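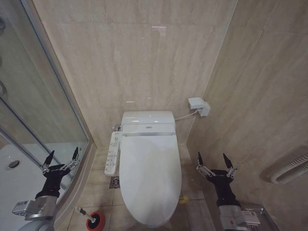
Unit 5. Planning and Budgeting for a Two-Arm Service Robot

Course handout. Prepared by Mārtiņš Sproģis. Reviewed by Zane Jaunzems.

5.1 Purpose of this unit

Students will prepare an equipment plan for a robot intended to work in small washrooms. The plan is submitted with the worksheet and is graded on the quality of its reasoning. A low total does not earn extra credit.

5.2 Surveying the room

The survey is completed before any supplier is contacted. A narrow bathroom with a glass shower enclosure on one side and a tiled wall on the other leaves limited space for two arms working beside a toilet. Record the following:

Clear width on each side of the toilet, at seat height and at floor level.
Fixed items within reach of the arms, such as a bidet control panel, a wall box with its cord, or a towel radiator.
Surfaces that reflect light, including glass and glossy tile.
Items kept on the floor, such as a plunger.
Position of floor drains.

5.3 Hands and grippers

Multi-fingered hands cost more to buy and to service than two-jaw grippers. The plan must name the tasks that call for fingers. Lifting a lid does not by itself justify the expense. Pressing a single button on a crowded panel may do so, and the case should be argued in writing.

5.4 Cost lines

Use the Furnenent price sheet issued in class. The Zimo wrist mount is listed at $773 per arm. The Sepp hand service kit is listed at $1,849 and is bought once per robot. Enter freight, spare fingertips and operator training as separate lines. Keslow quotations remain valid for 30 days and must be requested again if the plan is revised after that period.

5.5 Submission

Plans are due in June, at the final workshop. Attach the survey sheet, the cost table and one page on maintenance. Late plans require written approval from the instructor.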